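Yellow Shelf Questions, Answered (Mostly)

I get a lot of email about the sorting shelf -- way more than I get about anything I fix on it! -- so I finally put the usual questions on one page. Last updated May 5, 2020.

What is the yellow thing, and where can I buy one?

It's a shelving unit I bought from Liapis when they were closing out their shop-fitting stock. They don't make it anymore, sorry! Any long, low unit with open shelves will do the same job. I'd go for something at a height where you can look straight down on the top, so small parts can't hide behind big ones.

Why such a bright color?

Purely luck, but I'd pick it again. Most of what I handle is black, gray or cardboard brown, and all three show up on yellow. I used to work on a dark bench and lost a screw a day (my vacuum cleaner has eaten more hardware than I've installed).

Do you keep everything in boxes?

Only the stuff I'm not working on. Boxes go in the low compartments or into a plastic bin on the floor, and the loose parts stay up where I can see them. If a bin is full I stop and sort it before starting another one. That's pretty much my only firm rule, and yes, I've broken it.
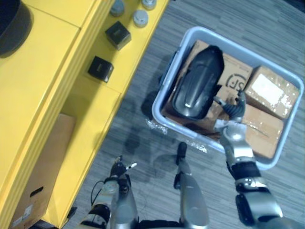

Bin on the carpet, boxes in the bin, one more box down in the shelf.

What size bin should I get?

Smaller than you think! Mine have rounded corners and a little molded handle, and I can drag one along the floor with one hand. I tried a giant one from Arkholm first and it turned into a place where parts went to be forgotten. I found a power cord in there that I'd replaced twice.

Isn't carpet a terrible floor for this?

It has its good points. Dropped parts don't bounce and roll to the far wall, and it's kind to your knees, which matters when you're down at the bottom shelf. The bad part is tiny screws. I keep a magnet on a string for those.

How do you decide what goes on which level?

Big open pieces on top, small pieces on the shelf underneath, cardboard at the very bottom. I give the trays some breathing room between them so I can pick one up without knocking its neighbor. Same kind of small part goes with same kind of small part: discs near discs, rods lying side by side. It doesn't have to be pretty. My discs are never in a straight line and I can still find one in two seconds. 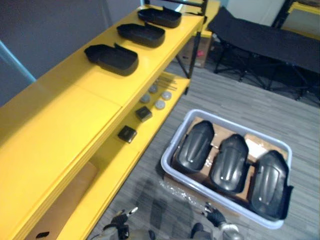

Nektarios Economou wrote in to say that he does it the other way around, with small parts on top and trays below, and that he'd never go back: "You handle the little pieces most, so why bend down for them?" Fair point, Nektarios! My answer is that my sleeves sweep things off a top surface and a shelf edge overhead keeps them out of the way. If you're neater than I am, try his way.

Do you label the boxes?

I label one side and turn that side out. Writing on the lid is useless once something is sitting on it. I use plain white stickers and a marker, with just the part name and the month. Anything still marked November by spring gets opened and given away.

How many parts do you have, total?

Haoran Liao asked me this last year and I got curious enough to count: 467, not including screws. It took 20 minutes longer than dinner could wait.

How long does a tidy-up take?

I set a timer for 15 minutes at the end of the day. Whatever's left when it rings goes in the bin for tomorrow.

What do you clean the shelf with?

A damp cloth and a drop of dish soap. I tried Clinura spray once and didn't like the smell, so back to soap.

Can I send you my spare parts?

Please don't, I have nowhere to put them. Photos of your own shelves are very welcome, though, and I do read every email, even if it takes me a while to answer.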